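Two weeks before Hundholm

2/14/21

I promised to write more often about our robot club, and then I did not write since December. So this will be a long one, with a cup of tea please.
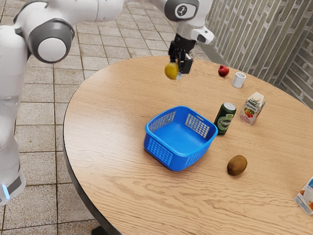 The task for the Hundholm student competition is called "Clear the table". You get a table with groceries on it and an arm, and the arm must put the named things into the basket, one after another, in the order the judges send. The whole first round is in simulation this year. Everybody gets the same arm and the same kind of table, but the positions of the groceries change each run, and you do not know them before.

Our team is called Robles. There are four of us from the second year, and our mentor is Valdis Sakalauskas, who was teaching control theory to half of the department and still answers messages late in the evening. Kęstutis Mets writes the grasp planner. I do the part between the camera and the planner, so when the arm goes to a wrong place, it is usually my fault, and when it goes to the right place and closes badly, it is the fault of Kęstutis. We have agreed on this division and it makes the meetings shorter.

The fruits are my favorite part, and also where most of our hours go. A lemon is a difficult shape for a gripper like ours. It is round in one direction and long in the other, and if the fingers close near the pointed end, it turns and jumps out. In the simulator it jumps much farther than in real life, I think. In December we had a run where the lemon left the table and was still rolling on the paving when the time ended. Kęstutis saved this video and he sends it to me when I say that my code is ready.

Now we do it like this. First we find the long axis of the fruit from the point cloud. Then the fingers must close across this axis, close to the middle. If the axis is not clear, for example with something more like an apple, we take the angle which needs the smallest movement of the wrist. After closing, the arm goes up slowly and waits a little before it moves to the side. This waiting costs us time in every pick, but without it the fruit was swinging and sometimes we lost it above the basket edge.

The kiwi is similar but smaller, and it has almost the same color as the table. My first filter used color only, and it was ignoring the kiwi completely. I changed it to use height above the table plane, and this solved the kiwi but made a new problem with the shadows near the basket. I will write about this another time, when I understand it better myself.

Some numbers, for the people who like them. Last week we made 133 test runs on the computer in the lab, which has the name Drostex on a sticker and sounds like a hair dryer. In 18 of them we dropped something. In 14 of these 18 it was a fruit, so you can see why I am writing about fruits. The cans and cartons are mostly fine. With the cartons there are 2 orientations where the planner wants to come from the side and touches the neighbor, and Kęstutis says he will fix it this week.

I also learned one useful thing about working in a team. Before, each of us was changing the settings in his own copy, and then we compared results which could not be compared. Valdis looked at our table of results for a long time and asked only one question: "Which version is this?" Since that day we have one settings file, and who changes it must write why. It is a boring rule – but I wish we had it in the first month.

The submission closes in two weeks. If we pass, the second round is on a real arm, and I am already a little afraid of it, because a real lemon has a soft skin and we have never tested any force limits properly. Team Erneo from the year above us went to this round last time, and they told me to buy a big bag of lemons and start early.

If somebody who reads this has experience with estimating the axis of small objects from noisy points, please write to me in the comments. I use simple PCA now, and it goes wrong when half of the fruit is hidden behind the fingers.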